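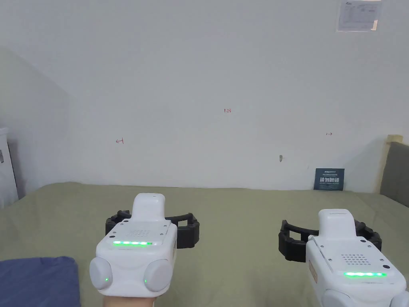 I think more people should build their robot stuff at home, in the room where they live, and I've been arguing about this with Victor Mussa since September, so let me try to get it down properly.

Victor and I share bench space at Flistside, the workshop over on Gallagher. I love that place. It has a drill press and good light and somebody else pays for the solder. But for two winters I dragged every hand-held gripper project over there and every one of them came out the same: fine on a bench, useless anywhere else. A bench is flat and hard and at a height somebody picked for working. My sheets are none of those things!

So now I do most of it in the bedroom. The bed is the test surface, the wall is where I scribble (in red, sorry to my landlord), and I hold one gripper in each hand and try to do what I'd want a machine to do someday. Fold a pillowcase. Pick up a sock without taking half the bedding along. You learn fast this way. Cloth slides. A wrinkle that your own fingers would ignore becomes a whole event when you only have two jaws to pinch it with, and your wrists start complaining well before you run out of ideas.

Victor's side of it is that a home build makes you sloppy. He likes a clean rig, everything clamped, the same move repeated 603 times (he did this, with a Bullard bracket, and he has the spreadsheet). He says if I change the blanket I've changed the experiment. Sure, I have. I also change the blanket in real life, and any robot that moves in with me is going to have to cope.

Where I'll give him a point is money. I spent $158 on odds and ends last year that Flistside had sitting in a drawer, and I'd have known that if I'd shown up more. Company helps too. At home I once chased a loose connector for a whole evening, and when I finally carried the thing in, Victor found it in 20 seconds and was unbearable for a week.

But the big automation talk, the Bronder newsletter kind with a $3000 starter arm on the front page, keeps treating the house as the last stop, the place you ship to once it all works. I'd put it first. Bring the half-finished thing home, try it on the laundry, get annoyed, fix one part, try again before dinner. Then take it to the shop and let somebody like Victor clamp it down and tell you what you got wrong.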